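Listusby Tabletop Grasp Kit – Data Card and README

February – by the Skanduva documentation desk

14 comments – 37 shares

# Listusby Grasp Kit, sample recordings

Data card for the recordings supplied with the Listusby kit. It covers what is in the download, how the recordings were made, and where they are weak. For assembly and wiring, see the printed guide in the box.

## Summary

- Kit: Listusby, sold by Skanduva
- Episodes: 1,384
- Tasks: 62
- Longest episode: 68 seconds
- View: single wrist camera, colour
- Control: teleoperated, one arm, two-finger gripper
- Licence: free for research and teaching; ask before commercial use

## What the kit is

Listusby is a retrofit for small bench arms. It consists of a two-finger gripper, a wrist camera with its bracket, a controller board and a hand-held leader for teleoperation. The arm is not included. Mounting plates are supplied for the Yang bench arm and for the older Coslow frame. The Coslow plate needs longer bolts than the ones in the bag, which are on the spares list.

The recordings are there so that a buyer can train and test a simple policy before collecting anything of their own. They are not meant as a benchmark. No leaderboard is kept and results should not be compared with those from other kits, as the camera sits lower than most.

## Folder layout

 listusby/
 episodes/
 tasks.csv
 calibration/
 splits/
 tools/

Each episode folder holds a video, a table of joint positions and gripper commands, and a short text file with the task instruction. Timestamps in the table are taken from the controller clock. The video is aligned to it afterwards with tools/align.py, and the offset is written into the text file. If you re-encode the video, run the script again.

tasks.csv gives the task name, the instruction as read to the operator, and the object group. Spelling in the instructions is left as typed.

## Getting started

1. Unpack the archive on a local disk. Network drives work but loading is slow.
2. Run tools/check.py. It lists missing or short files and changes nothing.
3. Load a split from splits/. The small split has 50 episodes and fits on a laptop.
4. Replay one episode with the arm powered off and check that the plotted joints match the video.
5. Replay with the arm on only after setting the speed limit in the controller.

## Object groups

Rigid household items make up the largest group, followed by soft goods, food and packaging. Food was recorded on a pale tabletop against a plain wall, with the background left bare.

Clear and frosted plastic is the hardest material in the set. Edges shine in one view and vanish in the next, and a policy trained only on the rigid group tends to aim for whatever is inside a container and ignore the container's rim.

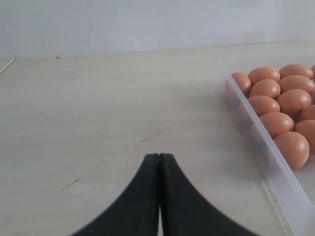

Brown eggs stand out well from a light surface, so finding them is rarely the problem. The difficulty is approach. Neighbours touch, which leaves little room for a second finger, and a gripper coming in from the side meets the rim of the tray first. Operators were told to lift the wrist before moving across and to open the fingers late. Egg episodes are marked "fragile" in tasks.csv and use the lower grip force setting.

## Known problems

- The fingers are matt black and fill a good part of the lower view. Crop with care, as the tips are the best cue for depth.
- Fast wrist moves blur the picture. We have not removed these episodes.
- Small marks and scuffs on the tabletop are left in. Check that your model is not using them as landmarks.
- Lighting is soft and even in most of the food group. Expect a drop in performance under a desk lamp.
- There is no force sensing. Grip force in the table is the commanded value.
- Early Coslow episodes have the gripper command inverted. The loader corrects this; if you read the tables directly, you must do it yourself.

## Changes

Release two adds the food group, new calibration files for the Yang plate and a fix for the alignment script. The folder layout is unchanged. Splits from release one still load, but they leave out the newer tasks.

Report faults through the support form, with the episode folder name and the output of tools/check.py.

Contact Skanduva support | © Skanduva | Back to top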